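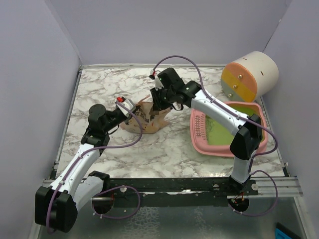 The Return of the Paper Bag

Sunday, December 23, 2018

For most of the past three decades, the plain brown bag was treated as a relic of the grocery trade. Shoppers in Priltham could go from one end of the main street to the other without being offered one. This winter the bags are back on nearly every counter in town, and the mill that supplies many of them is running a night shift for the first time in years.

The change began in March, when the town's ordinance on thin plastic carryout bags took effect. It applies to grocers, pharmacies, bakeries and restaurants that serve takeout. Stores may offer paper bags, provided that they collect a charge of eight cents for each one and list it on the receipt. Bags for loose produce, raw meat and prescriptions are exempt.

According to the town's licensing office, 201 businesses fall under the ordinance, and 97 of them had stopped ordering plastic before the deadline. The remainder were given until the end of summer to use up their stock. The office has issued written warnings but no fines.

Fevari, the paper mill on the east side of the river, had been making flour sacks and lawn bags on two aging lines. It restarted a third line in the spring to produce flat-bottomed grocery bags in three sizes. The company employs 50 people in its bag department, and its order book is full through the first quarter.

The bag itself has changed very little since the nineteenth century, when machines were first built to fold and glue a square bottom. Paper arrives on a roll, is formed into a tube, and is cut, creased and pasted in one pass. The strength of the finished bag depends on the length of the wood fibers and on the quality of the seam at the base. Long fibers from softwood trees give the best results. Recycled fiber is shorter, and mills that use a great deal of it generally make up the difference with heavier paper.

Retailers have had to adjust. Paper takes up far more room than plastic in a back office, and it does not tolerate a damp floor. Pillai, a family grocery with two locations, moved its bag supply out of the basement and now takes deliveries weekly. Hivex, a distributor that serves restaurants across the county, reports that handled bags cost it several times as much as the plastic ones they replaced - a difference the eight-cent charge does not always cover.

Environmental questions remain open. Paper breaks down readily and is widely accepted for recycling, but making it requires considerable water and energy. A bag used once and thrown away offers less benefit than many shoppers assume. The town has encouraged residents to reuse paper bags for food scraps and leaf collection, and its yard waste crews accept them at the curb.

A review of the ordinance is scheduled for the spring. Among the matters to be considered are the size of the charge and whether farm stands should be included.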